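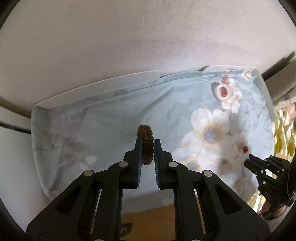
A reader wrote in under the last post to say payroll giving is just the company getting a nice plaque with our money, and why don't I give directly and skip the middleman. Fair. I used to think the same and I still half do.

31/08/2022, sign-up closes tonight, so this is going up fast and unedited. Sorry in advance.

Background for anyone new. I work at Skandbridge, in the billing office. Every August we get the workplace giving form. Pick a charity, pick an amount, it comes out of your check. For years it was a paper form in a folder by the copier and I signed it or didn't, depending on mood. This year they moved it all to Mivitz, which is a website, which means passwords.

What changed my mind was the match. Skandbridge now matches up to $100 a person for the year. Not huge. But it's money that goes nowhere if you don't ask for it, and most of my floor didn't know it existed. It's on page 2 of the email. Who reads page 2 of the email.

My own pick is the Shearer food pantry. Small place, open evenings, I've driven past it for ages. Last winter I finally went in with some canned stuff and got talking, and they said what they really want is money that shows up every month. Cans are fine, cash lets them buy milk and eggs. Regular cash lets them plan. That stuck with me more than any poster in the break room ever has.

So I'm giving $60 across the year. With the match it doubles. I know that's not a lot, I have a car payment.

Things that bugged me, quickly:

The search on Mivitz is terrible. Shearer didn't come up by name, only by zip code. If your charity isn't showing, try the zip before you give up.

It defaults to "share my name with the charity." Unclick it if you don't want the mail. I forgot and now I'm waiting for the calender and the address labels.

The Mollovau office gets a volunteer day off on top of the match and we don't. Same company! I asked HR and got a very polite paragraph that didnt say anything. Will ask again.

And managers, please stop walking around asking who's signed up. Roughly half the people I talked to were put off by that alone. Giving is private. Put the link up and leave people be.

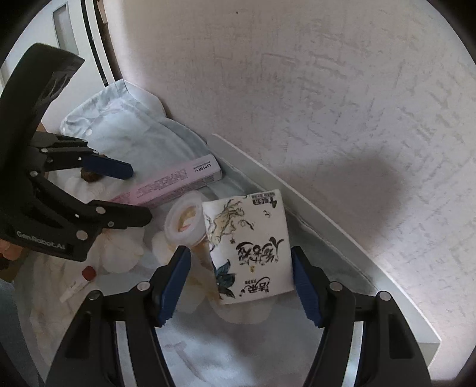
Can you stop partway through the year if money gets tight? Any time you like, you go into your Mivitz account and set the amount to zero, and it kicks in with the next paycheck.

I did check that before I signed, after a rough couple of years you check. You still keep the match on whatever already went in, according to the help page anyway.

OK. Lunch is over. Form's done, go do yours if you're doing it. Will post again when the Shearer people tell me whether the first payment landed.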